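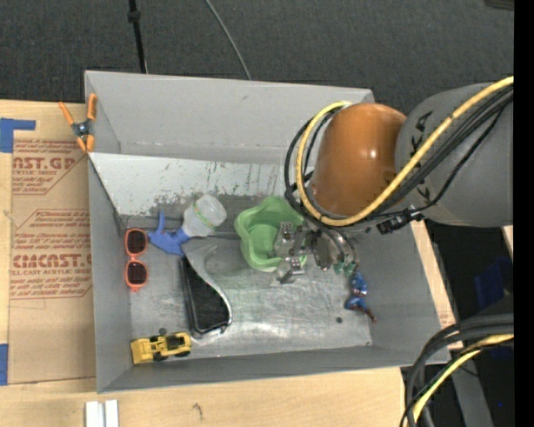 Picking cell at Tutetti: gripper, bin and mixed test objects.

News > Company > Safety

Tutetti pauses bin picking after gripper fault

Tutetti has stopped 12 picking cells after a fault in the gripper software, Gineck. In October, one gripper did not open on command in 14 of 880 picks. No person was injured. "We prefer to stop and check everything," said Laimutė Vaher, head of safety. The cells will start again after a new test of six hours each.

Shares 6 | Comments 0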